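Filed under: Makers & Workshops | Local

2020-02-07

Two members of the Prutby shared workshop are building a tabletop robot arm that is meant to pick up pens and put them back where they belong, and for now most of the work is taking place on a screen.

Annag Buchanan and Angus Cowie started on the arm in January. They call it Gendik. The parts for the real one are on a shelf at the workshop on Cairns Street, and the two have been running a simulated version on a desktop computer while they wait for a replacement motor for the wrist.

"We can drop a pen in the simulator all evening and it costs us nothing," Buchanan said. "The real motors get hot and then you have to stop."

The simulated arm has a two-finger gripper with flat, tapered fingers. Buchanan drew the fingers herself and plans to print them at the workshop once she is happy with the shape. The view used for most of the testing looks out past the gripper toward whatever the arm is facing.

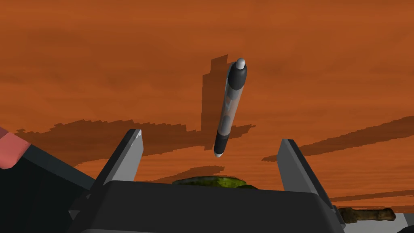
The simulated gripper with a marker at its fingertips, over the orange tabletop.

A marker was chosen as the first object because it is thin and rolls easily. Cowie, who repairs sewing machines for a living, said that made it a fair test of how well the fingers line up. He wrote the part of the program that decides when to close the gripper, and has rewritten it twice.

The pair logged 321 simulated attempts in January. Cowie said the early ones went badly, mostly on account of the fingers closing too soon and pushing the marker away. After a change to the approach angle the results got better, but he would not give a success rate until they have run the same test on the real arm.

The room in the simulator was put together in a weekend. It has a table, plain gray surfaces and a copy of Van Gogh's "The Starry Night," which Buchanan added early on. She said she got tired of looking at gray, and that it also helps her tell which way the arm is pointed when the view is tilted. 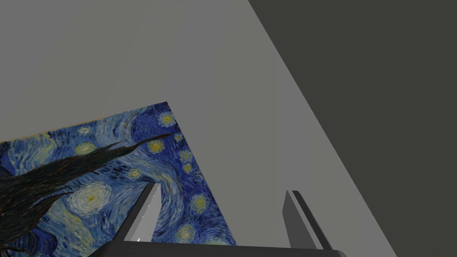 Getting lost in the view was a regular problem in the first weeks, she said. The wrist can turn far enough that up and down stop meaning much, and one wrong sign in the code sent the arm off in the opposite direction from the table. Finding that mistake took her most of a Sunday.

The project has cost the two of them around $30 a week so far, mainly for motors and wire. The control board came from Jevus, a surplus parts shop in town, and was bought used. Cowie has already had to replace one connector on it.

Once the new motor is fitted, the plan is to bolt the arm to a bench at the workshop and repeat the marker test. The bench is shared, so the arm will have to come off again at the end of each session - Cowie is making a plate with 2 clamps for that.

Buchanan said she would like to move on to heavier things later, such as screwdrivers, but the wrist may not be strong enough. Plans for the fingers will be left in the binder by the workshop printer for other members to use.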